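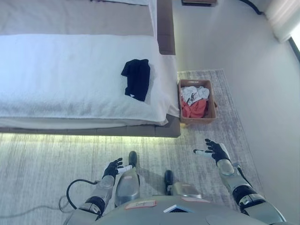 Folie 1: Wäsche falten auf dem Bett

Guten Abend, ich bin Marwa Younis. Heute spreche ich 30 Minuten über das Falten im Schlafzimmer. Fragen bitte am Ende, Ayman Hamdy geht dann mit dem Mikrofon durch die Reihen.

Zuerst auf das schwarze Kleidungsstück in der Mitte zeigen. Es ist gefaltet, aber es liegt ein bisschen schief. Das ist für mich völlig in Ordnung. Im Kurs in Clunberg wollten viele Teilnehmer jede Kante gerade haben, und nach vier Teilen hatten sie keine Lust mehr.

Dann der Korb auf dem Teppich. Er hat niedrige Seiten, das gefällt mir: Ich greife hinein und sehe gleich, was oben liegt, zum Beispiel das rotorange Teil. Bei einem hohen Korb muss man sich tief bücken und suchen. Kurze Pause machen und fragen, wer zu Hause einen hohen Korb hat.

Folie 2: Die Unterlage

Über der Matratze liegt ein dickes weißes Frotteetuch. Ich arbeite gern mit so einer Unterlage – der Stoff rutscht weniger als auf einer glatten Decke, und dunkle Kleidung sieht man auf Weiß sehr gut. Nachteil nicht vergessen: Frottee kann fusseln, besonders wenn es neu ist. Bitte vorher einmal allein waschen.

Zur Höhe: Mein Bett zu Hause ist 62 cm hoch, damit kann ich im Stehen falten. Wer ein niedriges Bett hat, setzt sich besser auf einen Hocker.

Folie 3: Wohin mit dem Korb?

Am Fußende, neben der Ecke vom Bett. Dort bleibt der Weg zum Nachttisch frei. Das Licht unter dem Bett erwähnen, es macht den Boden am Fußende heller, und abends findet man eine heruntergefallene Socke schneller.

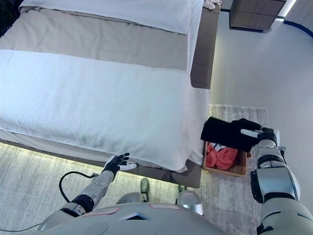

Folie 4: Übung für zu Hause

Einen Korb nehmen, ein Tuch auf das Bett legen, anfangen. Die Blätter zum Mitnehmen liegen am Ausgang, 38 Stück. Wer keines bekommt, schreibt bitte seine Adresse in die Liste bei Ayman.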